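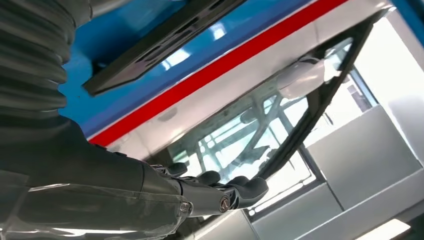 Chapter 7
When the Hand Lets Go

My first real robot fault happened in December, at twenty to five in the afternoon, and I'd like to tell you I was paying attention. I was eating a biscuit. I was working at Baltengate then, and our arm had just let go of a part halfway through a move, at full speed, and sent it skidding across the carpet towards Svitlana Kravchuk's feet. She was fine (cross, but fine!). The arm carried on with its routine as if it were still holding something.

We did what everyone does and blamed the software. Melaniia Moroz read through 2,000 lines of log that evening and found no command to open. Then we blamed the part for being slippery. It took us 3 days to look at the cable.

Cables are the dullest thing on a robot, and in my experience they cause more trouble than all the clever bits put together. They get bent every time the arm moves, and they get bent in the same place. Have a look at the thick black one with AWM printed along it, curving down beside the arm, and then at the two chrome fingertips, spread apart over the carpet. A gripper like that looks the same whether it was told to open or simply lost its signal, and that was our whole problem.
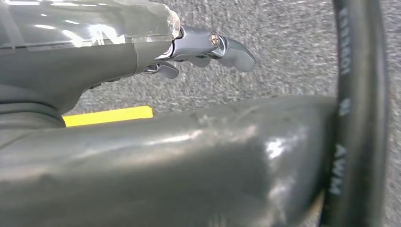
Ours had a break inside the jacket, which you couldn't see or feel. It only showed up when the arm reached far out to one side, so every test we ran close in came back perfect. Adelino Baptista finally caught it by wiggling the cable with a meter attached and the arm locked off.
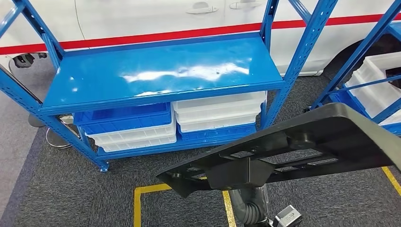

Once we knew, the repair took less than an hour. Working out why the arm hadn't stopped itself took the rest of the winter, and that second question is the one we'll spend this chapter on. We'll begin with what a robot should do when it stops hearing from its own hand.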